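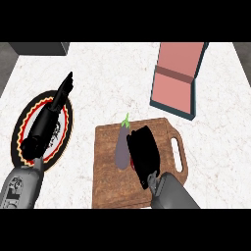

Depth at Fly-Half: Notes Ahead of the Istora Season

Filed under: Club Rugby, Squad Notes

The Istora squad will begin its February training block with one position unsettled. Wotier has retired after 77 senior matches, most of them in the number 10 jersey, and the club has confirmed that it will not recruit from outside the region to fill the vacancy.

Two players are therefore under consideration. Plotel is the more experienced. He covered the position on four occasions last season and kicked reliably from the right-hand side of the field, although his distribution under pressure was uneven. His longest penalty goal was struck from 45 metres in the away fixture, into a moderate wind. He remains the probable selection for the opening round.

Shiferaw is the younger candidate and came through the colts programme. He did not appear for the senior side last year, having spent the second half of the season recovering from a shoulder injury. He has since been cleared for full contact. His defence is sound for a player of his size, and his passing to the left is the best in the squad.

Head coach Caroline Mutiso has advised members that both players will receive equal time in the two trial matches. She has also indicated that the reserve fly-half will be expected to cover fullback, a requirement that may favour Shiferaw, who played there as a junior.

In my view, the selection should not be determined by goal kicking alone. The side lost three matches last season after leading at half-time, and in each case territory was surrendered through poor kicking from hand. That part of the game deserves greater weight in the trials.

Members are reminded that the second trial will be played on the main ground, where the capacity of the eastern bank remains limited to 1,000 spectators while the drainage work is completed. Gates open at noon. Parking is available behind the clubhouse, and entry is by the northern gate only.

I intend to publish notes on the back row after the first trial.

6 comments | 14 shares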